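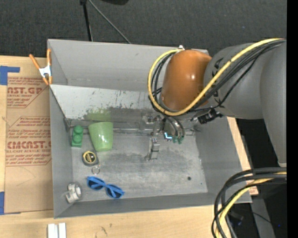
Sheet-metal bin with toy block, plastic cup, tape measure and sunglasses.

Bins: cleaning and contents

The shallow gray bins are due for their second cleaning of the year. The first was done in January, and the floors have since picked up smudges, dust and scratch marks, mostly toward the center. The back walls are worse than the floors. Trevor Garside has tested two methods on spare panels and recommends the following.

Empty the bin completely and vacuum it before any liquid goes in. Wipe the floor and the slanted walls with a damp microfiber cloth and a neutral detergent, working from the top edge down. Dry with a second cloth. Scouring pads are not to be used. They take the speckling off the back wall but leave a pattern of fine scratches that holds dirt, and the panel looks the same again after around 9 days. Keep liquid away from the hole in the floor and wipe under the rail by hand.

Existing scratches will stay. Replacement floors have been quoted by Konari and are not in the budget before 2027.

Contents are to be checked against the list while the bin is empty. Translucent cups should be held up to a light and discarded if there is a crack at the rim. Tape measures are pulled out to full length, wiped and let back in slowly; the key ring stays on. Sunglasses are washed in lukewarm water, lenses included, and go back with the arms open. Studded blocks can be washed with the cups but need longer to dry, as water sits in the underside.

Items that fail go in the tray marked Buson, with the list number on a tag. Imogen Hulme holds the spares and will replace like for like, color included, where stock allows. Green cups are low and the next delivery to Skistivbridge has no confirmed date.

Completed lists go to Derek Bramwell by 27/06/2018. Unsigned lists will be returned.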